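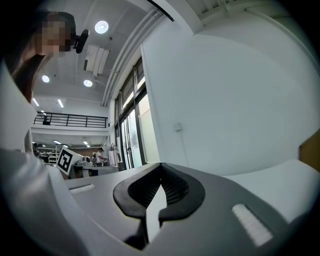 Trelen 3 Beach Shelter

Hi, and thanks for stopping by the Trelen page! I'm Sânziana Neagu and I run the little online shop behind this shelter, along with my cousin Loan Ninh, who packs most of your orders and answers the phone when I'm at the shore (so, a lot of the summer). I'm going to tell you what I'd tell you if you walked up to me on the sand, and the boring numbers are further down.

The Trelen 3 is a low, open-fronted sun shelter for the beach. It sleeps nobody and it won't get you up a mountain. What it does is give two adults and a couple of small kids a decent patch of shade, with room behind you for the cooler and the bags. I've had mine up on wide flat beaches, on pebbles, and once on a strip of sand so narrow the tide had us moving back every half hour. That last one was at Gumthorpe, which I still love, but check the tide table before you go!

Setting it up

Lay it flat with the open side away from the wind. Slide the two long poles through the sleeves, seat the ends in the webbing pockets, and the whole thing stands up into a curve. Then fill the sand pockets, one at each corner, 4 in all. Please fill them properly. I know everyone wants to get in the water, but a half-filled pocket is how a shelter ends up in somebody else's picnic. My best time on my own is under five minutes, and with Loan "helping" it's closer to ten.

On pebbles the sand pockets are no good unless you feel like loading them with stones (it works, it just takes forever and it's hard on the fabric). There's a set of pegs in the bag for grass and firm ground. For pebble beaches I use the pegs on the back edge plus a long guy line tied to whatever heavy thing is nearby.

What's in the bag

Shelter body with the floor sewn in
2 long poles and 1 short brace pole
8 pegs
4 guy lines
Carry bag with a shoulder strap
A square of spare fabric for patches

Size and weight

Packed weight is 2,363 grams with everything in the bag, pegs included. Leave the pegs and guy lines at home and it drops to 2,220 grams. I do that for a soft sand beach if we've got a long walk in from the parking lot, and I can feel the difference by the time we get there, mostly in my shoulder. The width across the front is nearly 3 meters with the floor flap pulled out.

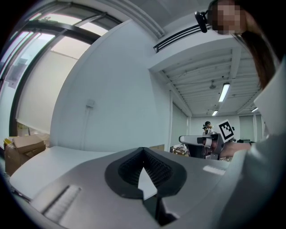 The fabric is a tight polyester weave with a silver coating on the inside. The first version had the coating on the outside and it scratched badly, so we flipped it. The floor is thicker and a bit crinkly, and sand sweeps off it pretty well once it's dry. If it's damp, don't fight it, just shake it out at home.

Wind

People ask me about this more than anything else. With the pockets full and the front guy lines out, I'm happy in a steady breeze, the kind that flaps your towel. Once the sand starts stinging your ankles I take it down, and I'd like you to do the same. The poles will flex a long way before they complain, but a sudden gust into the open side is rough on the seams.

Is it a good one for swimmers?

I think so! Paraschiva Ciobanu, who I swim with from February on (she's braver than I am), uses hers as a changing spot. There's a front panel that rolls down and closes with toggles. It's see-through-proof, though you'll be changing on your knees. She'd like a taller one. I've told her a taller one is a sail.

Colors

Sand, sea green and a brick orange. I'd get the orange if you have kids. It's so much easier for them to find their way back from the water when every other shelter on the beach is blue.

Looking after it

Rinse the poles with fresh water after a beach day, and wipe the joints. Salt gets in there and by August they'll stick. Dry the shelter completely before you roll it up for the winter. No washing machine, please, it ruins the coating.

Trelen 3 or the Bundenov?

We also sell the Bundenov, a bigger pole-and-canopy shade that's open on all sides. If your beach is calm and hot and you're a big group, get that one. It's cooler underneath because the air moves through. For anywhere breezy, or for babies napping, I'd take the Trelen every time.

Shipping and returns

Orders placed before noon usually go out the same day. You've got thirty days to send it back, and I don't mind if you've put it up in the yard to have a look. If it's been to the beach I'll need it shaken out first (you'd be amazed what comes back in the corners). Spare poles and pegs are on the parts page, and if you've lost just one peg, email me and I'll stick one in an envelope for you.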